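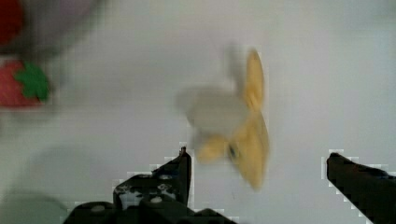 How long before visitors arrive should the arm be switched on?
Give it 60 minutes. The joints need time to warm up, and you will want a few practice picks before anyone is watching.

SECTION 3: RUNNING THE PLIVON ARM AT AN OPEN DAY

3.1 Setting up the table

Open days are the best part of the year with this arm, and a good table makes all the difference! Read Section 2 first if you have never powered up the Plivon on your own.

1. Clamp the base to the table and check all four bolts by hand.
2. Lay the pale board flat in front of the arm. Tape the back edge only, so you can lift the front to clean under it.
3. Put the red floor line down 3 feet from the table on every open side.
4. Plug the stop button into the socket marked E and hang it where the host can reach it without leaning over the arm.
5. Load program 701 (Fruit Pick, Slow).

Note: Program 701 is the one Hina Naqvi wrote for the Bulbridge open day in May. It moves at a gentle pace and waits for the host before every pick. The older fruit program does not wait.

Caution: Do not run the arm with the stop button unplugged, even for a quick test.

3.2 Choosing what to pick

The banana with the peel partly open is a wonderful first pick. It has flaps going several ways, so people lean in and start guessing where the fingers will close. The toy strawberry is a good follow-up for younger groups. Save anything heavy or glassy for the workshop.

6. Place one item near the middle of the board and keep the others well off to the side.
7. Press READY. The wrist camera view comes up on the big screen.
8. Ask a visitor to call "go," then press PICK.
9. When the arm has returned to its rest pose, move the item somewhere new and run it again.

Note: The wrist view smears when things move quickly in front of the camera. If you want a sharp picture to talk over, press HOLD and wait for the arm to settle.

Caution: Keep hands off the board whenever the green lamp is lit. The host moves the items, and only with the lamp out.

3.3 Letting visitors drive

This is what they will talk about on the way home. Shagufta Paracha ran it for a school group at the Kazmi building and had to add a second round to fit everyone in.

10. Switch the pendant to GUEST. Speed is now limited and the arm cannot reach past the board.
11. Stand beside the visitor with the stop button in your own hand.
12. Let them close the fingers themselves - it is fine if they miss.

If the fingers close on nothing, the screen shows code 11. Press CLEAR, open the fingers and carry on. If code 11 comes up while an item is in the grip, the finger pads probably need a wipe. Use a dry cloth.

3.4 Packing up

13. Send the arm to its rest pose and press POWER for a full second.
14. Wipe the fingers and the board.
15. Write any faults in the blue book. Hammad Tarar at Rultance reads it before each service visit.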